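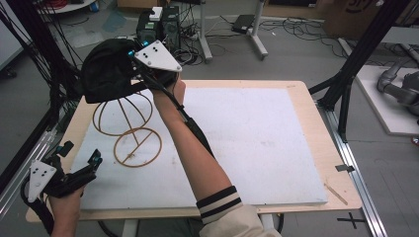

February, evening

Went back to the ring form after lunch. It has now had two sessions on the white foam board and I am keeping the board. The bare wood of the table was too close in colour to the strands, and I kept losing the thin ones against it. On white every strand reads, even in poor light. The board also stops the form skating when it is nudged, though I haven't tested that in any proper way.

The trouble with this form is deciding what to call its parts. My notes from January say "top" and "bottom" and are useless, as I had the thing both ways up and didn't record which. From now on: the lower ring is the one with the straight bar across it, the upper ring is the other one, and everything curved between the two is an arc. The bar is the bar. I have gone back through the notebook and corrected what I could, and put a query beside the rest.

Spent 40 minutes on page 271, the drawing in elevation. Plan view was easy: a circle, a line across it, the arcs coming off. Elevation is harder because the arcs overlap and all look the same thickness, so there is nothing to tell the eye which passes in front. Tried shading the far side in pencil. Poor. Tried leaving gaps in the far strands where a near one crosses, the way wiring diagrams used to do it, and that was legible at once. Redrew the whole figure that way. The left half is good. The right half is slightly too wide and will have to be done again.

Kamala Pisharody rang from Weltelthorpe at 2 and I read her the part names. She objected to "arc" on the grounds that it implies part of a circle, and she doubts these are. She wants "rib". I said a rib ought to be carrying something and I have no evidence that these carry anything. We left it at "arc" for the drawing and "strand" where the exact shape is in doubt – an untidy arrangement, but one I can live with until the drawing is checked.

She also asked whether the lower ring lies flat. I should have had an answer. A sheet of paper pushed under the edge, worked all the way round, would settle it, and I will do that before anything else tomorrow. If it does rock, then the elevation is drawn from a false baseline and there is little point correcting the right half first.

Board: centred by eye, leaving a border of wood showing. I would like it square to the table edge, so that I can take sight lines from the wood. Pencil two ticks on the border once it is placed. No tape on the face of the board, as it lifts the surface when it comes off.

The small stick was still out near the corner of the table. It makes a fair pointer for following a strand without a finger getting in the way of the view, so it can stay.

To do: paper test on the lower ring. Right half of elevation. Ask Kamala for her own sketch before she sees mine. Sharpen the hard pencil, the soft one smears on page 271. Stopped at 10 with the light no good for fine lines.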